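Speaker notes: Plustham gas storage, conversion to district heat reserve
Marisa Guerra, with slides from Maja Szewczyk

Slide 1. Title. Give the scope straight away: heat supply security for the Plustham network in a cold spell. Electricity prices are out of scope, send those questions to Maja.

Slide 2. Background. Gasworks on the site from 1899. Town gas ended in May 1971, storage continued. Fultus bought the lease and runs the present boiler house. Network now serves 214 connected buildings, most of them on the Brellach side of the river.

Slide 3. The import problem. Boiler house has one supply point. No second pipeline, no oil backup since the tanks were removed. If pressure falls at the supply point, the operator has to cut load by street. Say this slowly, it is the main point of the first half.

Slide 4. Options looked at.
Second gas connection: rejected on cost and on lead time for the river crossing.
Oil tanks put back: permitted, but deliveries depend on the same road that floods.
Hot water store with electric boiler: preferred.
Pause for questions here, not earlier.
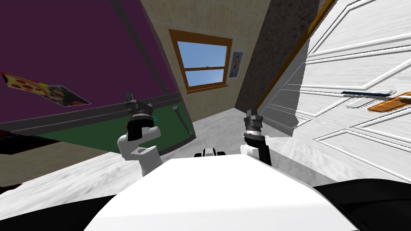
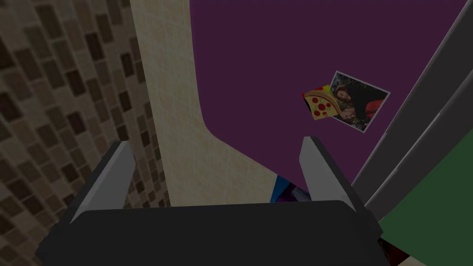

Computer-rendered views. The second has the gripper with its fingers open.

Slide 5. Sizing. Store holds enough for 4 hours at full winter load. Explain that full load means the design day, so a mild January day gives a good deal longer. Flow temperature is the limit, not volume. Do not get drawn into tank insulation, the table is in the handout.

Slide 6. Villa substation. Electric boiler needs a new feeder from Villa. The network company has offered a connection that can be interrupted at peak times. Point out the conflict: a cold evening is when we want the boiler and also when they want to switch it off. Charging overnight deals with most of this. The remainder is covered by gas.

Slide 7. Control. Store discharges first, gas second. Operator can reverse the order by hand. Return temperatures on the Brellach branch are still too high and reduce the usable capacity of the store. Valve replacement is under way, 400 valves in total. Skip the valve chart if short of time.

Slide 8. Open items.
Feeder contract not signed.
Ground survey at the old gasholder base, results awaited.
Tariff treatment of stored heat, with the regulator.

Slide 9. Contacts. Leave up during questions. If asked about closing the gas supply altogether: no date set, gas stays as reserve under this plan.

Notes last changed 27 Dec 2025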